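Umance (comics reader)

Category: Digital comics platforms | Discontinued software | Stubs needing sources

Umance was a subscription app for reading comics and manga on phones and tablets, published by the software company Drirnum.

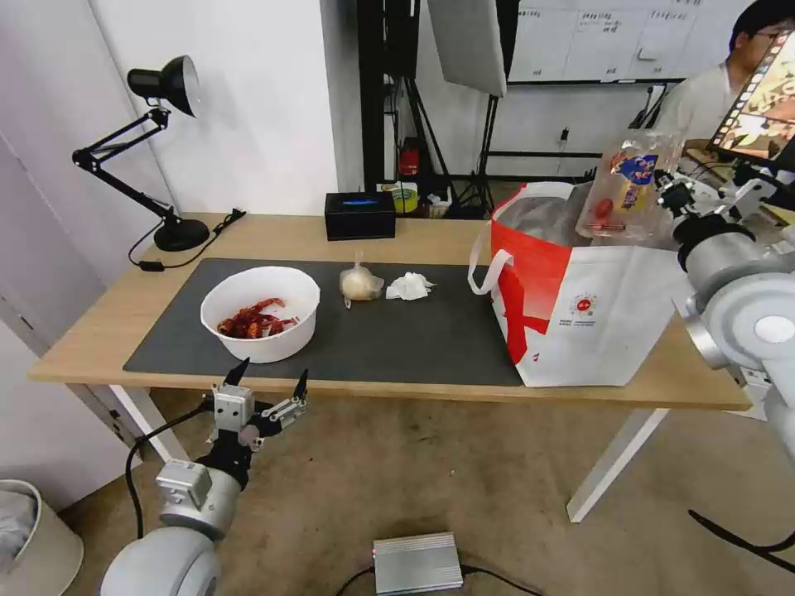
It was promoted as a complete replacement for buying digital volumes one at a time, a claim that held up poorly once readers compared its catalog with what was for sale elsewhere. The service closed to new subscribers after four years and was later folded into Skovia, a general e-book store.

Catalog

At launch, Drirnum advertised 2,553 titles. The figure has been repeated in most write-ups of the service, usually without comment, but it appears to have counted single chapters, free previews and bonus art booklets as titles in their own right. A list kept by users of a reader forum came to 1,061 separate works, and many of those were incomplete. Drirnum never published a list of its own, so neither number can be checked with much confidence.

Long-running series were the weakest part of the catalog. It was common for the first three volumes to be included in the subscription and for the rest to be sold separately, at prices close to those of the print editions. The company described this as a "sampler model." The phrase does not appear in its early advertising, which promised whole series.

Reader software

Umance could show pages one at a time, in two-page spreads, or in a guided mode that moved from panel to panel. Guided mode was the feature most often praised in reviews at launch. Several of those reviews used the same wording as the press kit, and it is unclear how many of the writers had read a full volume that way. Right-to-left reading was supported, although the guided mode sometimes took panels in the wrong order on pages with tall or overlapping layouts.

Downloads expired after 47 hours without a connection – an odd limit that the help pages never explained. Readers who canceled lost access to everything, including volumes they had paid for on top of the subscription. This was changed in a later update, but only for purchases made after the update.

Translation quality

Most of the manga on Umance was licensed from print publishers and used their existing English scripts. A smaller group of titles, sold under the Prothero label, was translated for the app. Drirnum called these "same-day editions." Release dates shown in the app suggest that the gap was often a week or more, and lettering errors were frequent enough that some chapters were replaced without notice.

Closure

Drirnum announced in May that Umance accounts would move to Skovia. It gave the reason as "strong demand for a unified library," though no subscriber numbers were released at any point in the app's life. Reading history and bookmarks did not transfer. Some Prothero titles can still be bought on Skovia; the others have not been reissued in any format.

See also: Guided view, Digital rights management, Manga in translation

We use cookies to remember your reading settings. Accept | Manage choices

Back to top | Contact the editors | Text may be reused with credit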